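June, late, kitchen table

Up at 5 because the rain was coming in sideways and the laundry window doesn't shut. Tea, toast, half a banana. Wanted to get the old tower finished before the weekend gets away from me, and mostly have, so writing this down quick while the copy runs.

Where was I up to. Right — the old computer. Dad's, then mine, then nobody's for a good while, sat under the desk in the spare room with a doona on top of it. It's got all the Lunde stuff on it, the scans, the letters, the house plans, the awful holiday videos. Vilgot Lie has been on at me since Easter to get the files off before it dies for good. He's right, which is annoying. He's coming Thurs-ish (he never says which day) to collect his half.

Dragged it out to the bench last night. Weighs a tonne. Side panel was jammed and I skinned a knuckle getting it off, then the dust. The DUST. Took it out on the back step and went at it with the paint brush and the little vacuum, neighbour's dog going off the whole time. Brought it back in with my hair full of it. Washed my hair. Should of done that the other way round, ie. hat.

Screws in the egg cup. Different screws in the other egg cup. Did not label egg cups. Will regret.

The machine was put together by that Brirka mob in the arcade, long gone now, there's a bakery there. Invoice was still taped inside the panel in a plastic sleeve, $123 for "assembly and test", Dad has underlined it twice and put a question mark. He'd have done it himself if his eyes were any good by then. Kept the invoice. Put it in the tin with the others.

Then lunch, leftover soup, and a phone call from the Tridberg people about the blinds, which are delayed again. Six weeks now. I said fine. It's not fine, the spare room faces west and I have a beach towel pegged up in there.

Back to it after. Motherboard looks alright to me, not that I'd know, green and flat and nothing burnt. Blew the last of the fluff off it. Took it slow with the drive, been told that often enough — no yanking, catch first and then ease it out. The blue plastic is a brighter blue than I remembered. Everything else about that computer is grey or black or gone yellow and then there's this one cheerful bit hidden inside where you'd never see it. 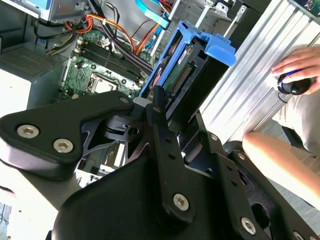 The drive in its blue caddy, motherboard off to the left.

Had a good look at the contacts, the row of gold ones, didn't touch them. Put the kettle on. Forgot the kettle.

Dock's the Zumow one, bought second hand, came with no instructions and the wrong plug, so that was another half hour hunting the adapter drawer. Found it. Also found my good scissors, a key I don't recognise and the reciept for the fridge.

Plugged it all up and sat there like a kid at the oven door. Bit of a whirr. Then nothing. Then the laptop made its little noise and there was the folder list, Dad's naming system and all. LETTERS OLD. LETTERS OLDER. MISC DO NOT DELETE. 77 folders, said so down the bottom of the window. I had a small cry, not going to lie, then got on with it.

Copying LETTERS first, then scans, then videos last as they're the big ones. Says 4 hours. Then it said 20 minutes. Now it says 6 hours. Going by the bar it's hardly moved but the light's blinking so leaving it be.

Peeked at one while it was going, shouldn't have, might slow it. Letter to the council about the footpath. Three pages!! He was very cross about the footpath. There's one to Vilgot's mum as well but I shut that, not mine, he can open it himself.

To do tmrw —
second copy onto the other drive, not the same one, a DIFFERENT one
ring Tridberg back
washing, if it ever stops raining
label the egg cups
ask Vilgot if he wants the case or if it goes to the tip shop
bread

Don't know what to do with the rest of it. The case is a good solid case. Feels rotten chucking it but I've nowhere to put it and I'm not keeping it under a doona for another ten years. Might take the feet off it, they're nice rubber feet, they'd do for the wobbly plant stand.

9.40pm. Still going. Scans now. Kettle's on again, standing next to it this time. Leaving the laptop on overnight with the lid up and a note on it so I don't shut it half asleep. Bed.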